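Put It All in One Bin

My kitchen in Belotthorpe had drawer dividers for six years. I bought them in two sizes, then bought more when the first ones slid around. Every spoon had a slot. I spent a good part of most Friday evenings putting things back in their slots, and by Monday they were out again.

I think most home organizing advice asks too much. It treats the house like a store, where each item needs a shelf and a label. A store pays people to keep it that way. A house has whoever is home, and they are tired.

The better rule is fewer places, and bigger ones. When the dishes are done, the clean bowls go in a bin on the counter. So does the fruit. If a cup ends up in there too, fine. I can find anything in it faster than I could read a row of labels.

People object that this is only mess with walls around it. I grant part of that. A deep bin turns into a pit, and things at the bottom are forgotten. A wide, open one doesn't have this problem – a bowl you can see is a bowl you will use.
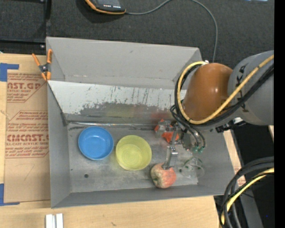
What to keep sorted

Some things do need their own place. Medicine is one, and sharp knives are another. Bills should stay together, and so should keys. My list has five entries and I have not needed to add to it.

The rest can mix. I gave the dividers to a neighbor on Botlow Street, who says she likes them.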